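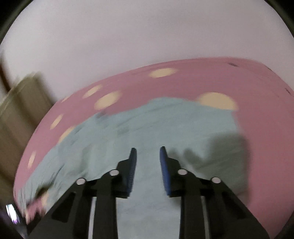

I'd been trying to get Hedvika Kubíček to talk to me since January, and when she finally said yes she had two conditions. I had to bring cake, and I had to have a go with the gripper myself.

She calls it Beddoe. It's a two-jaw hand-held tool, black with blue grip pads, and it's the third one she's made at home. "The first was garbage," she says cheerfully. "It could pick up a sock. It couldn't let go of the sock."

So why bedding? I figured she'd start with blocks or cups, like everybody else! "Cups hold still," she says. "A blanket is a different shape every time you touch it. I wanted the hard thing first, and I have a lot of blankets." 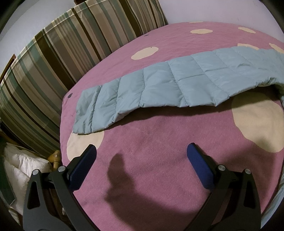 Beddoe over the pink polka dot blanket, jaws open.

Most of our afternoon went to the pads. Hedvika has strong feelings about pads (she's thrown out 171 of them, and yes, she keeps a tally on the fridge). Too smooth and the cloth slides away, too rough and it snags the stitching. Her friend Cledwyn Meredith cuts the linkage parts at Climesach, the shared workshop across town, and he wanted springs in the fingers. "We argued for 2 weeks," she says. "He was right about the outer pins. He was wrong about the springs."

Then it was my turn. I'm terrible at it. I kept coming in too steep, and she kept saying "lower, lower, now squeeze," like a driving instructor.

The motorized arm comes next, once she's paid for it. She has 3 motors in a shoebox and a parts list that scares her a little. "Ask me again when it can make the bed," she says.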